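Eleven Rooms and a Pot of Rice Soup: A Morning with Nantana Srithong

By Kwok-wai Au

I had been told to come to the kitchen door, and I am glad I was, because I would have stood on the front porch of the Pritchard House for a good long while otherwise. The bell there hasn't worked since the fall. Nantana Srithong had the side door open before I got my glove off to knock, and within a minute I had a bowl of rice soup in front of me, with ginger and a soft egg in it, and I hadn't asked her a single thing yet.

"Eat first," she said. "You came up the hill in January. Nobody can talk after that hill."

If you've lived in Ivstead for any length of time you know the house, even if you've never spent a night in it. It's the tall gray one past the feed store, with the double porch and the maple that drops its leaves into everybody's gutters. It was a boarding house for the mill, then a family home, then apartments (bad ones, by most accounts), and then it sat. Nantana bought it when she was 46, with money from selling a share in her cousin's restaurant, and she has been letting rooms in it ever since. There are 11 of them, if you include the one over the laundry that she only gives to people she likes.

I wanted to know why anyone would leave a restaurant, with all the hours that go with one, and pick up something that never closes at all. She laughed at me for a bit and then got up to see to the kettle, and I thought maybe that was going to be the whole answer.

"In a restaurant they go home," she said when she sat back down. "You make them dinner, they're happy, they go home, and you never find out how they slept. I always wanted to know how they slept! My mother was the same. She had a house near the bus station when I was a girl, and people stayed over when they missed the last bus. It wasn't a business, or it was a little bit of a business. Somebody would leave money under the rice bowl and she'd pretend to be insulted, and then she'd go buy fish with it."

Her mother comes up a lot when you talk to Nantana. The soup is her mother's, and so is the habit of leaving a light on at the turn of the stairs, and so is the rule that you don't ask a guest where they've been, only whether they've eaten. When I asked what her mother would have thought of Ivstead she had to consider it. "Too cold," she said finally. "And she'd say the bread is sweet. But she'd like the church sale. She would have gone crazy at that church sale."

We talked for a long time about that first winter, which she remembers mostly in terms of pipes. She had planned to open in the spring and ended up opening in the middle of a snowstorm, when the road to the interstate closed and the county called to ask if she had heat. She had heat on one floor. She put mattresses in the dining room and hung sheets between them on clothesline, and made soup until the rice ran out, and then she made it with barley.

"There was a man driving a truck full of oranges," she told me. "He was worried about the oranges freezing, so he went out all night to look at them. In the morning he brought in a crate and said these ones were finished anyway. They were perfect oranges. I think he just wanted to bring something. I still get a card from him, not every year, but some years."

I asked whether she'd charged anyone that night. She looked at me exactly as I imagine her mother used to look at the person with the money under the rice bowl, and told me to have more ginger.

After the soup she took me around. She walks quickly and talks over her shoulder, so my notes from the stairs are mostly half sentences, but I can tell you that the banister is original and that the wallpaper on the second landing isn't, and that she regrets the wallpaper. The bathrooms were the big expense. The roof was the other one. She has put off the front porch for so long that she's grown fond of the slope in it, though the carpenter has not.

None of the rooms match, and she is firm about this. When she was getting started, a salesman from a hotel supply outfit called Lukulent drove out to see her with a binder of swatches, and offered to do the whole house, curtains and covers and little cushions, in a color he called driftwood. The price was $2,000 for the first floor.

"He was a very nice man. He had soup," she said. "But I looked in the binder and I thought, if I wake up in this room, I don't know where I am. I could be at the airport. When you wake up in somebody's house there's always something strange on the wall, or the blanket is a color you would never buy, and you think, oh yes, I'm at my aunt's. I want them to have that for one second."

So she bought her bedding the slow way, at the church sale and at estate sales up and down the valley, and from a retired schoolteacher who was moving in with her son and couldn't take her linen closet with her. Some of it is pretty and some of it, by her own cheerful admission, is not. She likes flowers best. She likes them big, and she doesn't care if they've gone a little faded, and she'll mend one of these old spreads three and four times before she gives up on it and cuts it into aprons. 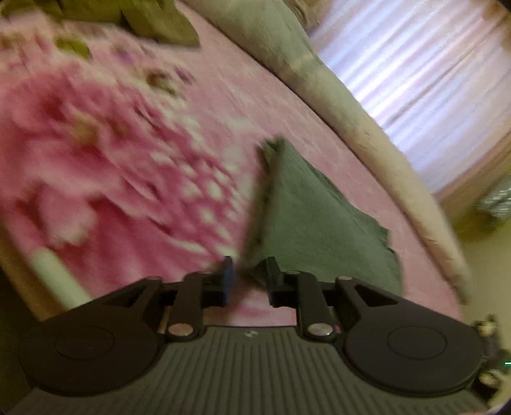

One of the floral bedspreads at the Pritchard House, in pink.

I told her my grandmother would have approved of that one, and she wanted to hear all about my grandmother, which is how I lost a good part of the interview. (My grandmother ironed pillowcases in front of the radio and held strong views on fitted sheets. Nantana holds them too. She thinks a flat sheet properly tucked is worth any number of fitted ones, and she showed me the corner she makes, twice, the second time slowly, as I hadn't gotten it.)

When I finally found my way back to my list, I asked about the hard parts. She doesn't dwell on them, but she didn't wave the question away either. There was a year when the mill road was being rebuilt and hardly anyone came through. There was a guest who stayed all one autumn after his wife died and who, when he left, took his key with him by mistake and then couldn't bring himself to mail it back. She had the lock changed and told him to keep it. And there are the online reviews, which she reads late at night when she should be asleep.

"Somebody wrote that the stairs are noisy," she said. "It's true! They're very noisy. I wanted to write back and say, come stay again, I'll give you the room at the bottom. But my niece told me don't write back, so I didn't write back."

The niece handles the bookings now, through a program called Dredero that Nantana refers to as "the machine in the office," and she'll tell you freely that she keeps her own ledger anyway, in pencil, in a school notebook. In it she puts down who came and what they ate, and whether they asked for another blanket. She let me look at a page or two. Next to one name she had written only "sings," and she couldn't recall anymore whether that was a complaint.

She turned 60 last year, and people have begun to ask her, she says, in a careful kind of voice, what her plans are. I suppose I was working up to asking it myself. She saved me the trouble.

"I'd like to fix the bell," she said. "Then the porch. Then maybe I take a week and go see my brother, and I stay in his spare room and he has to make the breakfast. He makes terrible eggs. I'll eat them and say how nice."

By then it was getting on for noon, and a couple with a great deal of luggage had come up the drive and were standing out front, pushing the bell that doesn't ring. Nantana saw them through the pantry window and was off down the hall, calling to them to come around the side, come around, the step was icy, had they eaten. I washed my bowl and left it on the rack. She had put a jar of the soup in my coat pocket at some point, wrapped in a dish towel, and I've been meaning to bring the towel back.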